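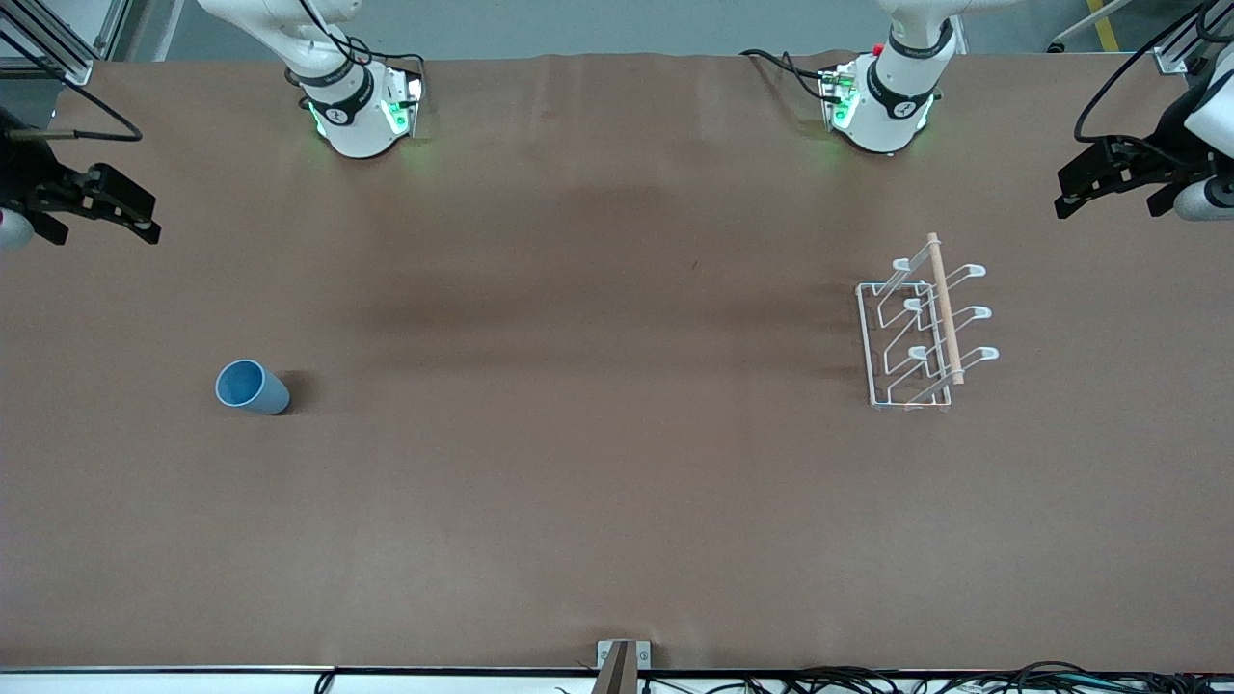 kalvarado
Deux bras montés à l'atelier, pinces noires, châssis en profilé alu. Tâche visée : prendre le gobelet bleu et le poser sur l'égouttoir. 56 essais en février, le gobelet couché me bloque encore.

retamal56
Ton papier ou tissu brun fait des plis. Tends-le avant de toucher au code.

kalvarado
Les plis sont faibles, je n'y crois pas trop.

Trindari
Pas d'accord avec retamal56 - moi je regarderais les câbles. Ceux qui font une boucle au-dessus des pinces vont tirer sur le poignet.

retamal56
Chez moi 3 mm de pli suffisaient à rater la prise.

kalvarado
Ok, je retends ce soir et je refais une série. Les câbles après.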